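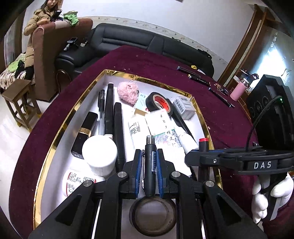

Grokora open day: the hand-held gripper, reviewed by someone who went in doubtful

I paid $40 for a place at Grokora's open day in August and came home with a sore wrist and mixed feelings. The pitch is simple enough. You pick things up with the gripper in your own hand, a camera on it records the job, and a robot is supposed to learn from the recordings later. Kieran Haslam, who ran the demonstration, was pleasant and talked very fast.

The task was sorting small stuff from a gold-rimmed white tray: pens, markers, tape, a lipstick, little boxes, even a pink pom-pom. I'll give them credit for the crowding. Most demos I've sat through use one foam block in the middle of a bare table, and a tray this packed is closer to my own desk drawer.

The blue pads are the best part of the tool. They had a black marker clamped upright, silver tip to the ceiling, and that is a fair grip to show people. When I asked about the round jar with the ribbed lid, I got a long answer about finger travel. I still don't know how wide the thing opens.

My turn lasted 40 minutes. The handle is comfortable for the first ten. After that you notice the weight out front, and the braided cable hanging near your glove wants watching. Mabli Edwards, on the stool next to mine, switched hands twice and said she'd want a wrist rest before doing a full shift of it.

Then there's the price. The kit is $3,385, plus $696 a year for the software, and support runs out after 90 days. For that money I wanted to see a robot repeat the job with the same tray. We got a video of one, made somewhere else, with far fewer objects. Pauline Bunting asked how many recordings it had needed and was told "it depends on the task" - not much use if you're paying people to make them.

Good pads, decent handle, honest clutter. The part I would be paying for stayed on a screen. Three stars, and I'd go again if they bring the robot.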